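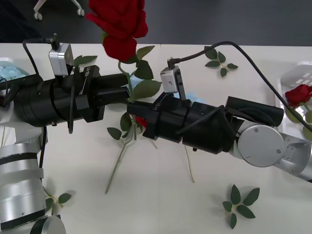
What should we cut the stems to for the single red roses?

400 mm, measured from the underside of the bloom to the bottom of the wire, and cut after the leaves are on.

23 January 2019, flower bench

I've put that at the top in plain words as Peiyu and I were both asked it again this morning and gave different answers (mine was wrong, I was still going by the old vase drawing from August). The old drawing is in the bin now. If you find another copy, please put it there too.

Right, the roses. The Wemley lot arrived in one long box with the heads all facing the same way, and I've spent most of today going through them with a cup of tea going cold beside me. They're nicer than the Cinia ones, I think. The red is deeper and the outer petals have a proper curl to them, so they don't need much persuading once they're out of the box. The Cinia heads always want a good ten minutes of fiddling before they stop looking like a folded napkin!

What I don't like is the way the leaves are fitted. They slide onto the stem on a little collar, and the collar is a loose fit, so a leaf that starts out just under the bloom works its way down every time somebody picks the flower up. Bogdan's answer was a dab of hot glue, which holds beautifully and looks dreadful, a great shiny blob. Mine was a turn of green florist's tape under the collar, pulled tight as you wind it so it sticks to itself. Two turns is too many, the collar won't go back over it. One turn and a bit of overlap, then push the leaf up from below with a slight twist. I did a bunch this way before lunch and shook them about and they've stayed put so far. I'll look again tomorrow before I get smug.

Steaming next. Yufang brought in her travel steamer (thank you, it's back on your shelf, I emptied it) and we tried it on the heads that had been squashed at the bottom of the box. Notes for whoever does the rest:

- Hold the rose by the stem, head down, and let the steam go up into it. Head up and you get drips sitting in the middle.
- Short goes. Take it away, open the petals with a fingertip, then go back in.
- Work from the outside inwards. I started with the middle on my first one and it sprang open like a cabbage.
- Roll the edges of the outer petals round a pencil while they're warm. A fat crayon does a softer curl, and I prefer it, but Peiyu says it leaves colour behind and she may be right. Wrap it in a bit of cling film?
- Leave them standing up to cool. Laid down they get a flat side.

I frayed one petal by pinching it with my nails. The threads at the edge went all fluffy, and trimming only made it worse, so I ran the tiniest line of fray glue along it with a cocktail stick. It dried a bit stiff and a bit dark. You wouldn't notice it in a vase from the other side of the room, and you would definitely notice it in your hand. That one has gone in the spares pot with a knot of white thread on the stem.

Bending. Please don't bend right under the bloom, however tempting it is! The wire is thinnest just where it goes into the base of the flower, and if you work it back and forth there it'll go. Get hold of the stem lower down with both hands, thumbs together, and ease it into a long lazy curve. A real rose hardly bends at all near the head anyway, it sort of leans. Zhenhua showed me one from his garden last summer pressed in a book, which didn't help much with the shape, being flat, but the stem was straighter than I'd have guessed.

Cutting: use the side cutters with the red handles and not the fabric scissors. I know who used the fabric scissors. There's now a nick in them that catches every time I cut felt. After cutting, the end of the wire is sharp, so cap it with tape, folded over the tip and rolled down. I scratched a line across the back of my hand on an uncapped one and said a word that made Zhuoran look up from the other bench.

Zhuoran wants to know if we could do the same flower in the Pană fabric, which has more of a sheen. I held a scrap of it next to one of ours by the window and it looked a bit like a party dress, lovely on its own and wrong in a bunch. Happy to be talked round. If we try it I'd want it cut on the bias, as the straight-cut scrap wouldn't hold a curl however long I steamed it, and it slid off the pencil twice.

Storage: 3 boxes on the low shelf, heads up, with tissue between them. No lids pressed down on top, please. The Brotell tissue is fine, but the coloured sheets come off on your fingers when they're damp, so white only near anything freshly steamed. Order number for more tissue is 747 in the green book, I can never find it so I'm writing it here as well.

Still to do:

- check whether my taped leaves have slipped
- recut the long ones Peiyu did from the old drawing (sorry Peiyu)
- ask Wemley if the collars come in a tighter size
- try the crayon in cling film
- find out from Bogdan what takes hot glue off a green stem, he says he's got something at home
- buy tape, we're on the last roll and it's mostly cardboard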